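Home Docs Datasets Rules Changelog Contact

Drernden Tabletop Placement Set – data card and collection rules

Maintained by the Ondetti group. Applies to the footwear-to-mat tasks, release 9 onwards.
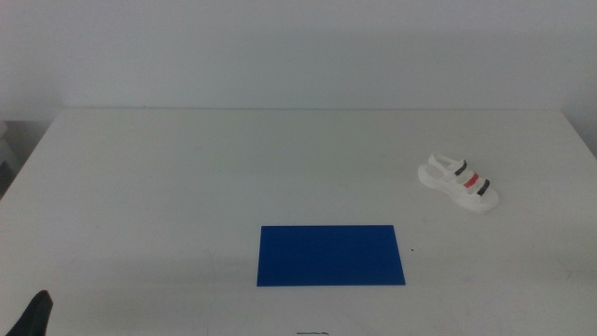
1. Scope

The rules cover single-arm placement of one small item, such as a small sandal, on a flat coloured mat. Two-item tasks are in the Sorensen supplement. The set holds 3,000 episodes recorded at 16 stations.

2. Before recording

- Wipe the table. Specks and loose threads count as clutter if they touch the mat.
- Lay the mat flat, long side parallel to the front of the table.
- Keep the item fully off the mat at the start and vary its angle between episodes.
- Use diffuse light. Hard shadows across the mat are a reject.
- Do not move the fixed camera during a batch. If it is knocked, close the batch and recalibrate.

3. During recording

Hands stay outside the marked zone while the arm is powered. The operator keeps the stop button within reach – this holds for replayed episodes too. An episode is stopped after two failed grasps and kept with the label fail_grasp.

4. Labels

success: item at rest, sole wholly within the mat
partial: item at rest, sole over a mat edge
fail_grasp, fail_drop, abort: see Wurkov label guide, section 14

Toe direction is logged but not scored.

5. Known gaps

White items on the white table give weak edges, and masks from release 9 are poor at the heel strap. Corrected masks are due in February.

7 comments 12 shares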